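Two arms, one table and a very patient laptop

25 May 2020

Comments (4) | Filed under: Workshop, Robots

I have been itching to write this one up! Regular readers will know that I've been building a pair of small arms in the back bedroom, and that the shared workshop at Corkgate has been holding on to my half-cut aluminium all spring. The printed parts are piling up on the wardrobe, the motor drivers are in a biscuit tin, and in the meantime I've been doing the bit I always used to skip, which is trying the whole thing in simulation before bolting anything to anything.

The project is called Jatum (it was a typo, it stuck) and the job I've set it is a humble one. I want two arms to share a table and handle flat things, like card and paper, without crumpling them or knocking each other over. Flat things are horrible for a gripper. A cube is easy, you come down over it and squeeze. A sheet has no sides to speak of, so the fingers have to arrive at just the right height, and a couple of millimetres too low means you're pushing on the table instead.

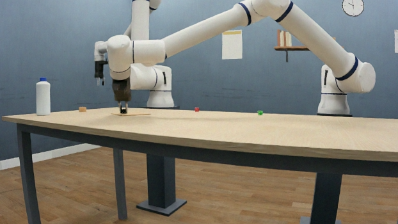 My first worry was reach. I'd drawn the bases close together because the real bench is short, and I was sure the elbows would clash. So I wrote a little script in Hajdu, the planner I've been using, which picks a random spot on the tabletop, sends one arm there and checks how near the other one gets. I left it going over supper and came back to 187 tries, 164 of them clean. I was so pleased I did a lap of the landing. The failures were nearly all down to my own lazy parking position for the arm that was waiting its turn, and lifting its wrist by 70 mm sorted most of them out.

The second worry was cameras. One fixed view of the bench is fine for planning, but when the fingers are almost touching something you want to look from the hand itself. I'd been using an ordinary narrow lens for this in the model and it kept losing sight of the table whenever the wrist turned. Swapping to a very wide one made an enormous difference — you get the bend in every straight line, of course, and the maths to undo it took me two evenings, but the arm always has something to get its bearings from.
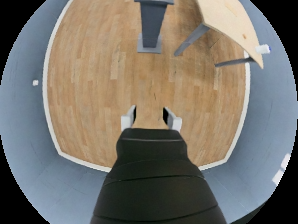 Calibration came next, and I'll admit I enjoyed it more than I should have. I used the Gidosent toolkit, mainly for its lens fitting, and fed it up to 25 views per run. Fewer than that and the corners went wobbly. More didn't seem to help and made the laptop fan sound like a hairdryer.

Still on the list: proper friction for the fingertips (mine are far too grippy at the moment, everything sticks like jam), a slower final approach, and some kind of cable model, since the real wrist will have a fat bundle of wires hanging off it. I also need to decide between rubber pads and bare plastic. If anyone has picked up thin card with either, do leave a comment, I'd love to know what worked.

With luck I'll be cutting the real base plates in July. The bolts have already arrived and I keep getting them out to look at them.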